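Imprimir | Enviar por correo electrónico
Publicado en enero por Nuno Simões
Compartido 4 veces | 0 comentarios

ACTA DE LA REUNIÓN DE LA ASOCIACIÓN DE VECINOS DE LA CALLE PRASBERG

Lugar: local de planta baja del edificio Rilovska.
Hora de inicio: 19:15.
Preside: Reshma Masilela.
Toma el acta: Nuno Simões.
Asisten además: Dineo Du Plessis, Killian Marchal y los vecinos que firman la hoja de asistencia.
Excusa su ausencia: Máté Vass, que envió por escrito sus comentarios sobre el punto 3.

1. Aprobación del acta anterior

Se lee el acta de la reunión anterior. Dineo Du Plessis pide que se corrija el apartado de la iluminación del pasaje: donde dice que el cambio de farolas estaba aprobado por el distrito, debe decir que estaba solicitado. Se acepta la corrección y el acta queda aprobada sin votos en contra.

2. Ruido nocturno en la zona de carga

Killian Marchal resume las conversaciones con la empresa de reparto Chauke, que utiliza la zona de carga situada frente al número 11. La empresa reconoce que varios camiones han llegado antes de las seis de la mañana y que los conductores dejan el motor en marcha mientras esperan a que abra el almacén. Se ha comprometido por escrito a no descargar antes de las siete. No dice nada de los motores.

Una vecina del primero indica que desde la carta ha habido al menos dos descargas de madrugada. Tiene apuntadas las horas y las enviará a Killian. Otro vecino opina que el problema mayor son las jaulas metálicas, que se arrastran por el adoquín hasta la puerta, y pregunta si se les puede exigir ruedas de goma. Reshma Masilela responde que exigir no, pero que se puede pedir, y que otras empresas de la zona ya las usan.

Se acuerda contestar a Chauke agradeciendo el compromiso de horario y pidiendo dos cosas más: motores apagados durante la espera y ruedas de goma en las jaulas. Si las descargas de madrugada continúan, se presentará queja en el distrito. Redacta la carta Killian Marchal.

3. Obras en la red de agua

Es el punto que más tiempo ocupa. La contratista Claveo ha avisado de que sustituirá la tubería general entre la plaza y el final de la calle. Los trabajos durarán 15 días laborables y se harán por tramos. Cada portal estará sin agua una mañana, de ocho a dos, y recibirá aviso en el buzón.

Máté Vass, en su escrito, plantea tres dudas: si el aviso llegará con antelación suficiente, qué ocurre con los bajos comerciales y quién repone el adoquín. Se le responde lo siguiente para que conste:

El aviso se dejará con dos días de margen. Varios asistentes lo consideran poco, sobre todo para las personas mayores que viven solas. Dineo Du Plessis propone que la asociación pida a Claveo el calendario completo y lo cuelgue en el tablón del portal de Rilovska y en esta página. Se aprueba.

Los bajos comerciales tendrán el corte el mismo día que el portal al que pertenecen. La peluquería y la panadería ya han hablado con el encargado de la obra. La panadería ha pedido que su corte empiece más tarde y está a la espera de respuesta.

El adoquín se levantará y se volverá a colocar. Se recuerda que en la obra anterior, la del gas, quedaron piezas hundidas delante del número 4 y que el arreglo tardó más de un año. Se acuerda que Dineo Du Plessis y Máté Vass, si este acepta, recorran la calle antes del inicio y dejen por escrito el estado del pavimento. El mismo recorrido se hará al terminar.

Un vecino pregunta por el aparcamiento. Durante cada tramo no se podrá dejar el coche en el lado de los números pares. La plaza de movilidad reducida se trasladará a la vuelta de la esquina. Reshma Masilela pide que se confirme dónde exactamente, porque el plano recibido no lo marca bien. Queda encargado el secretario.

4. Presupuesto

Nuno Simões presenta las cuentas. Los gastos han sido la limpieza del local, el seguro y las fotocopias. Hay un saldo pendiente con la imprenta por los carteles de otoño, que se pagará esta semana. Se propone reservar 100 euros para la reparación de la persiana del local, que se atasca al bajar. Un asistente pregunta si no sería mejor cambiarla entera. Se contesta que el cerrajero ha visto las guías y recomienda repararlas. Se aprueba la reserva.

La cuota anual no cambia. Se recuerda que puede pagarse por transferencia o en mano los días de atención - el recibo se entrega en ambos casos.

5. Uso del local

Hay dos peticiones. El grupo de lectura quiere pasar a las tardes y el curso de costura pide un armario para guardar el material de un día para otro. La primera no plantea problema, siempre que no coincida con la hora de atención a vecinos. Sobre la segunda hay más debate. El armario del fondo está ocupado por archivadores antiguos, algunos de antes de la reforma del edificio, y no está claro cuáles hay que conservar.

Dineo Du Plessis se ofrece a revisar los archivadores con otra persona. Lo que sean actas y contratos se queda. Las facturas de hace muchos años se llevarán a destruir. Mientras tanto, el curso de costura podrá usar los dos estantes altos de la entrada.

Se pide de nuevo que quien cierre el local baje la calefacción. En el último mes se ha quedado encendida varias noches.

6. Mercadillo de intercambio
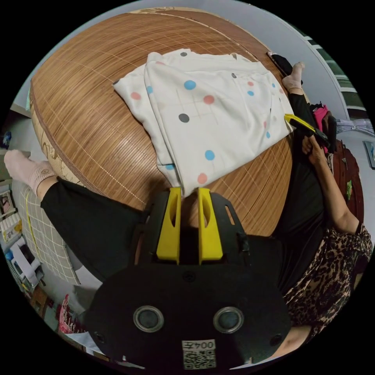
Se mantiene el formato del año pasado: cada familia puede traer ropa, libros, juguetes y menaje pequeño, y llevarse lo que necesite sin dinero de por medio. No se admitirán colchones, electrodomésticos grandes ni ropa rota. La ropa debe venir lavada y doblada, y la ropa de casa, en bolsa aparte con la medida escrita en un papel.

Las entregas se harán en el local la tarde anterior, de cinco a ocho. Killian Marchal avisa de que el año pasado se siguió aceptando material durante el propio mercadillo y que se formó un tapón en la puerta. Esta vez no se recogerá nada por la mañana. Una vecina pregunta qué pasa con quien trabaja hasta tarde. Puede dejar sus bolsas a un vecino que sí pueda pasar.

Lo que sobre irá al ropero de la parroquia, que ya ha dicho que sí, salvo los libros. Para los libros no hay destino. El grupo de lectura mirará si le interesa alguno y se preguntará en la biblioteca, aunque otras veces han contestado que no tienen sitio.

La fecha queda pendiente del calendario de Claveo, para no coincidir con el tramo de obra que pasa por delante del local.

7. Ruegos y preguntas

Se pregunta por el banco retirado de la plaza. El distrito informó de que se lo llevaron para pintarlo y no ha dado plazo de devolución. El secretario volverá a llamar.

Un vecino del número 11 se queja de que el contenedor de vidrio está lleno casi todos los fines de semana. Se incluirá en la próxima comunicación al distrito.

Killian Marchal pide que quienes hayan cambiado de correo electrónico lo comuniquen, pues varios avisos han venido devueltos.

Se propone adelantar media hora el comienzo de las reuniones. No hay acuerdo y se deja como está.

Tareas pendientes

Carta a Chauke: Killian Marchal.
Calendario de cortes y ubicación de la plaza de movilidad reducida: Nuno Simões.
Estado del pavimento: Dineo Du Plessis y Máté Vass, por confirmar.
Aviso al cerrajero para la persiana: Reshma Masilela.
Revisión de archivadores: Dineo Du Plessis. Falta una segunda persona.
Llamada por el banco y nota sobre el contenedor: Nuno Simões.

Sin más asuntos que tratar, se levanta la sesión a las 21:05.

El secretario, Nuno Simões
V.º B.º de la presidenta, Reshma Masilela

Imprimir | Enviar por correo electrónico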